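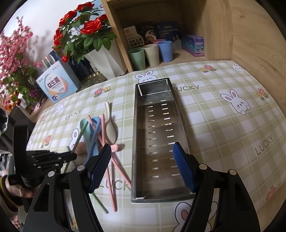 Vol. 12, No. 4

Sep 13, 2025
By the defense desk

The Gultach depot will take over spare parts storage for the joint engineer brigade in December, the brigade's logistics chief said in an interview at Gristville.

"The agreement covers 2242 line items," the officer said. "Bridging parts are in it. Ammunition is not."

Stock now held at Bălan moves by rail in 4 lifts. Customs papers – the main cause of delay last year – will be filed once per lift. "We used to file per wagon," the officer said.

Bandex, the contractor, keeps the stock records under the existing terms. Asked about floor space, the officer gave a figure of 4000 square meters, of which 859 are heated. "Seals and hoses go in the heated part. The rest can stand the cold."

Command of the depot stays with the host nation.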